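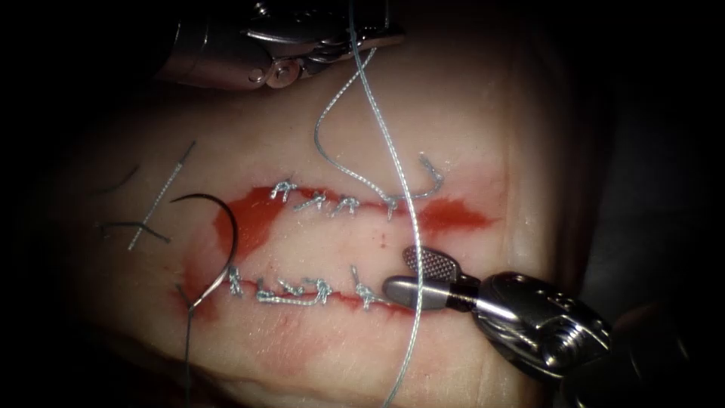
Stained pads should be the default

Most suturing courses at Jivilville still start on clean pads. I think this is a mistake. Red staining along the wound edges hides small errors in bite depth, and a trainee should learn to find them there. A stained pad costs more, but ours stay usable for more than 70 stitches.

Braided thread deserves the same argument. Gray-blue braid shows up against a flesh-toned pad, loops and free ends included, and slack is easy to spot before the knot is set.

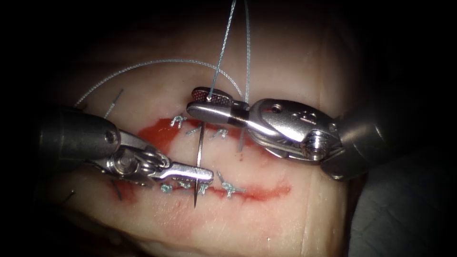
Needle angle

Tudley's handout gives needle angle 2 lines. It needs a page. A curved needle standing nearly upright in the pad is worth checking before the next pull.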